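How a Tree Writes Its Diary

Have you ever looked at a piece of wood from very near? Maybe at the kitchen table, when the soup was too hot to eat? If you have, you probably saw lines in it. Some lines are dark and some are light. Some are straight like a road, and some turn and bend like a river. These lines are called the grain, and today we will learn where they come from.

My name is Urho Vuorinen, and I grew up in a village called Harju, where there are many more trees than people. My grandfather cut firewood every February, and it was my job to carry it. I was slow at carrying, because I always stopped to look at the ends of the logs. There were circles in them, one inside the other.

What are the circles?

A tree does not grow in the same way as you do. When you grow, your whole body gets bigger. A tree gets taller only at the ends of its branches and at its top. But it also gets fatter, and this happens just under the bark. There is a very thin layer there, thinner than a sheet of paper in some trees, and its name is the cambium. The cambium makes new wood on its inner side and new bark on its outer side.

In spring there is a lot of water and the tree is in a hurry. It makes wood with big, wide tubes, so that the water can travel up to the new leaves. This wood usually looks pale. Later in the summer the tree slows down. The tubes become small and their walls become thick, and this wood looks darker. In winter, in cold countries, the tree rests and makes no wood at all.

So each year gives one pale ring and one dark ring. Together they are one year of the tree's life. If you count the dark rings on a stump, from the middle to the bark, you learn how old the tree was.

From circles to stripes

Now you may ask a good question. If the tree has circles inside, why does a table have stripes?

Take an onion or a leek from the kitchen and ask a grown-up to help you with the knife. Cut the leek across, and you see rings. Cut another piece along its length, and you see long lines. It is the same leek! The layers have not changed, only the direction of the cut. A tree trunk is the same. When the sawmill cuts boards along the trunk, the rings become long stripes. 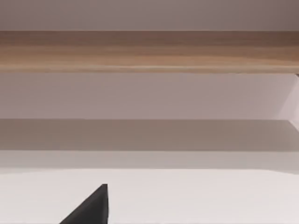 The saw can also go through different parts of the trunk. If it cuts through the centre, the stripes come out straight and narrow. If it cuts nearer to the side, it passes through the rings at a slant, and then you get wide shapes like flames or pointed hills. Carpenters choose between them. Straight grain moves less when the weather becomes damp, but many people think the flames are prettier.

And what about knots? A knot is the place where a branch was growing. The trunk became fatter year after year and closed around the bottom of the branch. The grain has to go around it, like water goes around a stone.

Good years and bad years

The rings are not all equally wide. In a year with enough rain and warm sun, the ring is often wide. In a dry year it is narrow. An attack of hungry caterpillars can make a narrow ring too, and a forest fire can leave a black scar. This is why I call it a diary.

In the forest museum at Tovden there is a slice of an old pine on the wall, and it is taller than I am. The last time I visited, a girl found a place where 7 narrow rings stood close together. We talked for a long time about what could have happened to the tree. Maybe it stood in the shadow of a bigger neighbour — and then the neighbour fell down in a storm, and there was light again.

Scientists who read tree rings do not have to cut the tree down. They use a hollow drill and take out a thin stick of wood, like a pencil. The rings are on the stick as small lines.

Try it yourself

Find a piece of real wood at home. Put a thin paper on it and rub softly with the side of a crayon. If the wood is rough enough, the grain will come up on your paper. Try a floor board, a chopping board and an old stump outside. Which one gives the best picture? Write the name of the place under each one, so you remember it later.

Words to remember

Grain: the lines you see in wood
Cambium: the thin layer that makes new wood and new bark
Knot: the place where a branch began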